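### 4.2 Wall color and the judged brightness of work surfaces

The survey covered occupied workrooms at Bonton and Hulme. A total of 577 people took part, and each was asked to rate up to two rooms they used at least once a week. Not everyone used a second room, and some forms came back with the second page blank. After these were removed, 1075 room ratings remained. Ratings were made on paper, while seated or standing at the usual work position, with the ceiling lights on and any blinds closed.

Participants first judged how bright the main work surface looked, then how bright the room looked as a whole. The order was fixed. In the pilot at Cametti, people who rated the room first tended to repeat the same number for the surface, and the two items could not be separated.

Wall colors were grouped by hand using the Cukum paint fan. We used the groups white, pale warm, pale cool, and mid-tone. Rooms with two wall colors were placed in the group of the wall facing the participant. This rule is crude. A person who works with a dark wall to one side may well be affected by it, and our form had no item that would pick this up.

Surfaces under pale warm and pale cool walls were judged equally bright once the measured light level was taken into account. The difference appeared in the whole-room rating, where pale cool rooms were judged dimmer than pale warm rooms. White rooms scored highest on both items, but they were also the most recently painted, and we can't say how much of the effect belongs to the color and how much to clean paint. Mid-tone rooms showed the widest spread. Several people in these rooms wrote that the table looked "too white" or that it was tiring to look up from it, although they gave the surface a high rating.

These comments point to the step in lightness between the surface and whatever is seen behind it. A white table in front of a dark wall has a hard far edge. In front of a pale wall the step is small, and the edge is marked mostly by hue and by any trim or posts that stand next to it – a point that earlier work on desk color has largely left out. Figure 3 illustrates the pairing of a white top with pale, slightly cool panels.

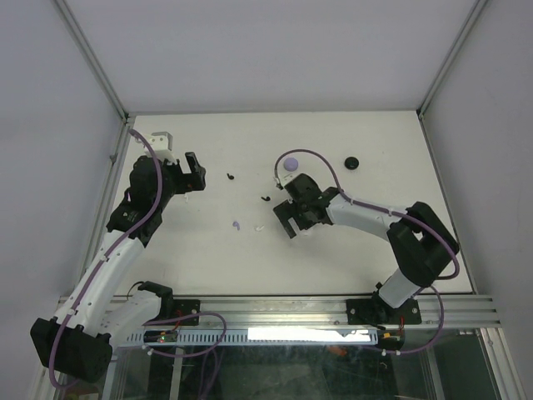

**Figure 3.** White tabletop with a pale gray-lavender wall behind it and aluminum posts at the far corners.

Bare metal was harder to classify than paint. Its lightness changes with viewing angle, and a single reading from the meter was of little use. We therefore left metal parts out of the wall groups and recorded them only as present or absent. Their presence had no clear effect on either rating.

Time of day was also checked. Morning and afternoon ratings did not differ at Hulme. At Bonton the afternoon ratings were slightly lower, mainly in rooms with windows – the blinds there were thin, and the meter readings fell along with the ratings. Section 4.3 repeats the comparison using windowless rooms only.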